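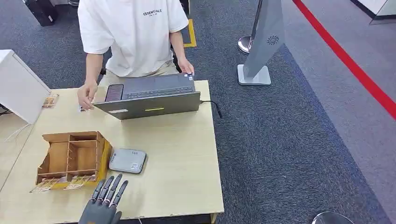 Chapter 7
From Camera Frames to Commands

A control program never deals with a table. It deals with a list of estimated poses, each with a time stamp and a confidence value, and it has to decide what to do before the list goes stale. The perception node must first separate things that can be grasped from things that must be avoided, and a tabletop makes this hard. Small printed cards lying flat beside a wooden organizer box have almost no height, so a depth image alone will usually merge them with the surface. The color image finds their edges, and the planner needs both. An open laptop raises a different problem: its lid hides part of the table, and the planner should treat the hidden region as occupied.

Section 7.1 covers the message format used in the rest of the book. Section 7.2 builds the perception node in Brurico, the open toolkit introduced in Chapter 3. Section 7.3 connects it to a planner based on the method of Vlastimil Danko, which samples up to 300 candidate paths per request and keeps the shortest one that clears every obstacle.

The head camera is not enough for the last part of a reach. As the hand nears an object it blocks its own view, and the program must switch to the wrist camera. The wrist image has its own difficulty, because the fingers are always in it. 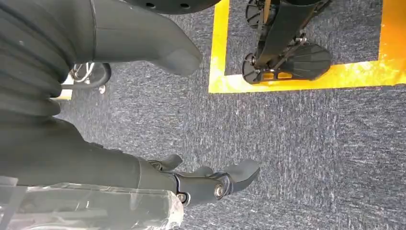

Figure 7.2 Wrist camera view. The thumb and fingers take up much of the left side and must be masked before object detection.

The mask is computed from the joint angles and the hand model, then widened by a few pixels. Loose material on the hand, such as plastic film, is missing from the model and has to be handled separately (see Exercise 7.4).

Readers who have not installed the Juston simulator should do so before Section 7.2. The sample log for this chapter contains 2797 frames, of which the first 492 are used for calibration.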